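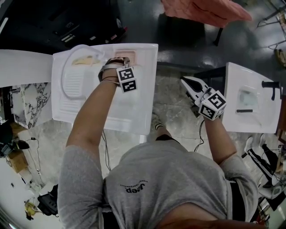

L. Mansour
Owner, Clemcombe Laundry & Mending

Hi, and welcome! I opened the shop on Wenach Street with two secondhand washers and a sewing table that used to be my aunt's (it still wobbles). These days we look after 561 households, plus the tablecloths for a couple of restaurants over in Stestov.

We wash, press, patch and hem. Wool and silk get done by hand, and I'm fussy about soap – no perfume, ever. Zippers take three days, a bit longer in February when all the winter coats come in at once.

Drop-off is at the side door from 7 a.m. Ring the bell twice if the radio's on. And please check your pockets, I have a whole jar of lost buttons and keys by the register!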